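From: Peadar Coughlan
To: Stollside list
Date: March 2, 2025
Subject: Re: wall paper and shelf paper for the Quinlan kitchen

> Does anybody still have the leaf paper for the table top? Three of us want
> to order from Jolholm before April. Is the red one too strong for a small
> kitchen?

Dear all,

I have 4 rolls of the leaf paper left, and you may take 3. It sticks well, but please clean the surface first and start from the middle — I started from a corner and I regret it.

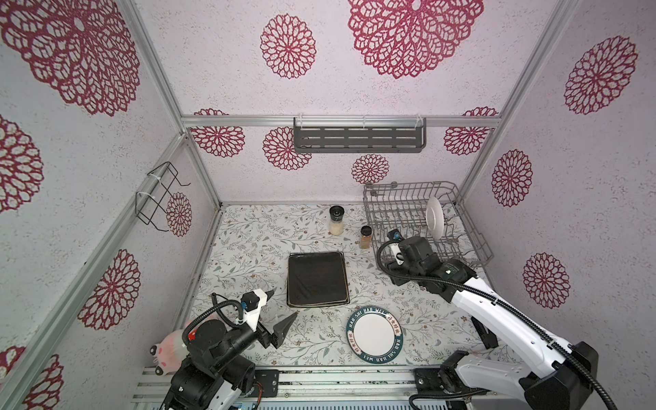 Red medallions on the walls, leafy vines on the flat surface.

About the red one, I think it is a question of light. My sister has it in a dark hall and it feels heavy. Near a window I like it very much. Jolholm sells it under number 3866, and they cut a sample if you write to them. Kikska has a similar pattern, but the red is more brown and I did not like the smell of the glue.

Please tell me your choice before I send the order — the shop is slow to answer.

With kind regards,
Peadar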